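In Praise of the Mismatched Drawer

When my aunt moved out of her house on Shehu Street she gave me the contents of her kitchen drawer in a shoebox, held shut with two rubber bands, and she apologized for it. She said none of it matched and I should feel free to throw it all out and buy something decent. I have thought about that apology a good many times over the years, usually while setting the table, and I have come around to believing that she had nothing to be sorry for and that the rest of us have been talked into a silly idea about what a decent set of silverware is.

I should say that I did try it the other way. For our tenth anniversary we bought the full service from Fenero, 42 pieces in a box lined with gray felt, and it was lovely, and I was afraid of it. I counted the teaspoons after every party. One went missing that first winter and I was cross with my own guests for a week, which is a shabby way to feel about people you have just fed.

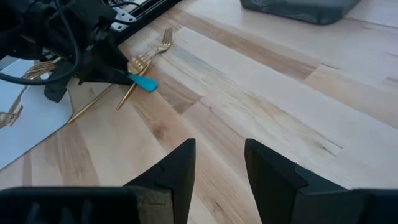

HOME AND TABLE

The trouble with a matched set is that it can only ever get worse. You start out with everything, and from then on each lost fork is a small defeat. A mixed drawer works the other way around. It starts out as a muddle and every new arrival is welcome, whether it came from a yard sale or a picnic or the back of somebody's car. My drawer has gained a good deal since the shoebox days and I couldn't tell you what it has lost, and I sleep very well.

Now, I know the argument on the other side, and I have heard it from people I love. They say a matched table shows respect. You went to some trouble, you laid out the good things, and your guests can see that they matter to you. I do understand this. My grandmother ironed her napkins, and I felt important sitting down to one. But I think what I was feeling was the ironing, if that makes sense. It was the hour she had spent on us. She could have spent it on dish towels and I'd have felt just the same, and her forks, now that I picture them, came from at least two different families.

There is also the matter of money, which polite writing about tables tends to step around. The big store out in Mutholm had a service for twelve in its window last May for $3,425, and I stood there on the sidewalk with my coffee and tried to imagine the meal that would live up to it. I couldn't do it. I make a nice roast chicken, but it isn't that nice. And young couples see a window like that and conclude that they can't have people over until they are properly equipped, so they wait, and the friends they would have had over move away to other cities. I find that a real shame! You can feed eight people very happily with what's in the drawer right now.

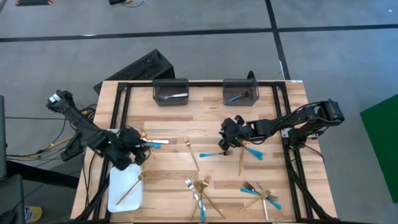

What the children do with it

If you have children or grandchildren, the mixed drawer has another thing going for it, and that is that everyone gets a favorite. In our family there is a fork with a bent tine that has been fought over since before the youngest could walk. There is a plastic-handled Plastby knife, a faded sort of orange, that nobody would pay a quarter for and that my son asks after when he calls home. I never once heard a child ask after a piece from the Fenero box. How could they? They were all the same, and you can't very well be fond of one twelfth of something.

Setting the table becomes a job they want, too. They think about who is coming and who should have what. My granddaughter gives her grandfather the heaviest spoon, on the grounds that he is the strongest, and he accepts it every Sunday with great seriousness.

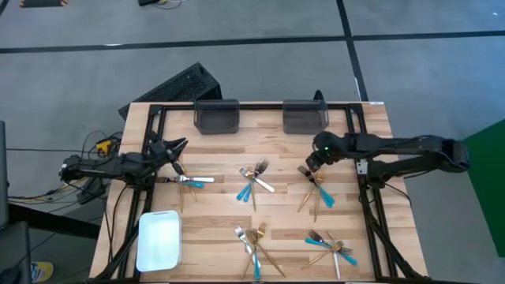

I'll grant that there are limits. I like a sharp knife at each place if there's meat, and I'm not so free and easy that I would hand a grown man a baby spoon for his soup. A drawer also needs turning out once in a while, with the crumbs shaken into the sink and the mystery gadgets given a hard look. Mine is overdue. But I do it all on the kitchen table with the radio on, and it takes twice as long as it should, and I enjoy it.

The Fenero set went to my niece, who wanted it and isn't afraid of it, and I hope she uses it every day with scrambled eggs. We kept the shoebox. It holds birthday candles now, and the rubber bands finally gave out this summer.

Posted 28/08/2021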